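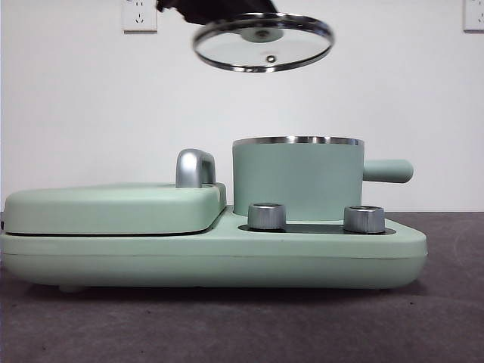 Fumlow 300 portable PA - hire or buy

Small PA for outdoor gigs, fetes, pub gardens, that sort of thing. Two tops, one sub, a little mixer built into the back of the sub. Fits in the boot of a normal hatchback with the seats down. We've done it plenty.

300 watts per top. Will do a crowd of over 200 outdoors if you aim it properly and don't expect festival bass. Indoors it's plenty, turn it down.

What comes with it
2 x Fumlow tops, with covers
1 x sub with mixer
2 x poles (one has a bit of tape on the collar, works fine)
Speaker leads, mains lead, 10 m extension
4 vocal mics and 4 boom stands
Bag for all the leads. Please put the leads back in the bag

Inputs
4 mic/line on combi sockets, one stereo mini jack for a phone or laptop. Phantom power is all or nothing, one switch. Reverb on the first two channels only. No bluetooth on the hire sets, people kept connecting from the bar. Sale sets do have it.

Setting up
Sub down first, on something level. Poles, tops, leads. Master right down before you switch on. Rings or howls? Mics are in front of the tops, move them back. Ankit did a short guide, it's printed inside the lid of the mixer panel.

Rain
Not waterproof. Covers are for carrying, not for playing in a downpour. Gazebo or indoors. If it gets soaked switch off at the wall and ring us, dont try and dry it with a heater.

Hire
Pick up from the Fomham unit, day before from 4pm, back by noon the day after. Photo ID and a card deposit of £200. Delivery in town is extra, ask Harish. Further out, ask anyway, depends who's got the van.

15th July is gone, both sets are out for the Kaushik Stage all-dayer. Sundays still mostly free. We can do a set with an engineer too (Kiros or Anju), needs a bit more notice.

Buying
New ones are to order. Ex-hire sets go up for sale every March, checked over with new leads, usually gone within the week. Email if you want to be on the list.

Goes with
Sulia stage monitor, wedge, plugs straight in to the aux out
Sulia battery pack, for busking and processions. Runs the tops only, not the sub
Spare pole bag

Questions to Vikas at the Fomham unit, or leave a mesage on the hire line. We do ring back, normally after lunch.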